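Bench notes: two weeks with the Likunlow tabletop kit

A bunch of you wrote in asking if the Likunlow two-arm kit is worth the money, so I finally got my hands on one and cleared off the good table. I've had it running most evenings this April and I have opinions!
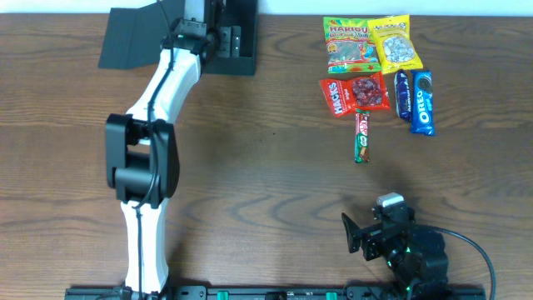
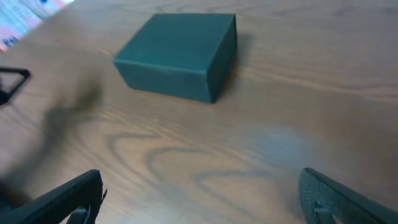

Photos: Selvaraj Cassim

First, the setup. The arms go on a long black rail, which you fasten to the table with Clamex clamps (you'll want to buy 6, the kit ships with fewer). It took me about 48 minutes from opening the box to the first wave hello, and a good chunk of that was me routing cables. Leave more slack at the elbow than the booklet says. I didn't, and had to redo one arm.

Now the fun part. I've been doing sorting jobs with whatever was in the snack drawer, plus a plain green block for practice. Start with the block. It has nice flat faces and crisp edges, so you can line up the fingers from the wrist camera view and get a feel for how wide to open them. Snacks are a whole different game. An Oreo pack is pretty friendly, but a crinkly Haribo bag folds up the moment you squeeze it, and I lost a whole evening to gummies (no regrets). Bags that overlap are harder still — I'd spread them out until you trust your settings.

The wrist view is my favorite thing in the kit and also my biggest gripe. It's a bit soft when the arm is moving, and a shiny tabletop throws glare right where you want to look. A cheap matte placemat fixed most of that for me.

Price is $1,000 for the pair from Grinberg, with spare fingers included. Benítez sells the same kit with a longer warranty, but the wait was 5 weeks when I called. If you only want one arm, hold off, they tell me a single is coming.

Would I buy it again? Yep. Send me your grip settings for candy bags, please, I'm begging you.

Recent items
Picking a rail that fits your table
Cable ties, sleeves and other boring things I love
Reader mail: grippers and soft fruit
Clamex clamps, the short review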